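The Bench at the Foot of the Stairs

By Lærke Thoroddsen

Every house I have ever loved has had a place where the clothes go when they are between places. In my grandmother's house it was the piano stool. In our first apartment on Harkby Street it was the back of one long-suffering kitchen chair, and now, thirteen years and two children later, it is a gray padded bench that we bought for putting on shoes and have hardly sat on since.

I used to fight it. I bought hooks, and then a basket with a lid, and one November I even typed up a schedule and taped it inside the closet door, where I believe it still hangs behind the raincoats. The clothes came back to the bench all the same, shorts and sweaters and the odd pajama top, half folded by somebody who was called away to the phone. 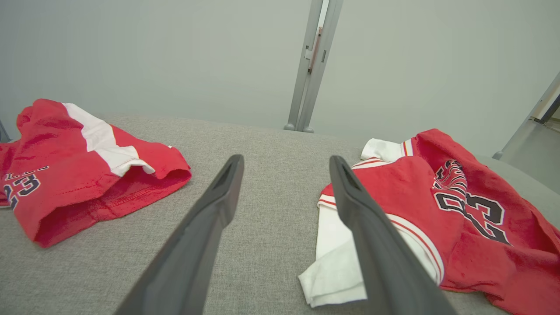

My friend Biljana Vukadinović, who raised four boys and kept a tailoring shop besides, was the one who talked me out of the fight. She came by for coffee one evening, picked a pair of basketball shorts off the top of the heap, and folded them while she told me about her sister's wedding. I don't think she looked down once. Lay them flat, she said when I asked, one leg over the other, smooth out the seat with the side of your hand, and then bring the hem up to the waistband. If there's a big printed number, fold so it stays on the outside, and the child can find his own shorts in the drawer without turning everything over (this alone has saved me a good deal of shouting up the stairs).

So now we have what my husband Mathias grandly calls the evening round. After supper, with the dishwasher humming, we each take one end of the bench and work toward the middle, and we talk about whatever there is to talk about. Slippery things like team jerseys I roll, and he folds them in thirds, and we have agreed to leave each other alone about it.

Some nights we get down to bare upholstery and some nights we stop at the towels and go to bed.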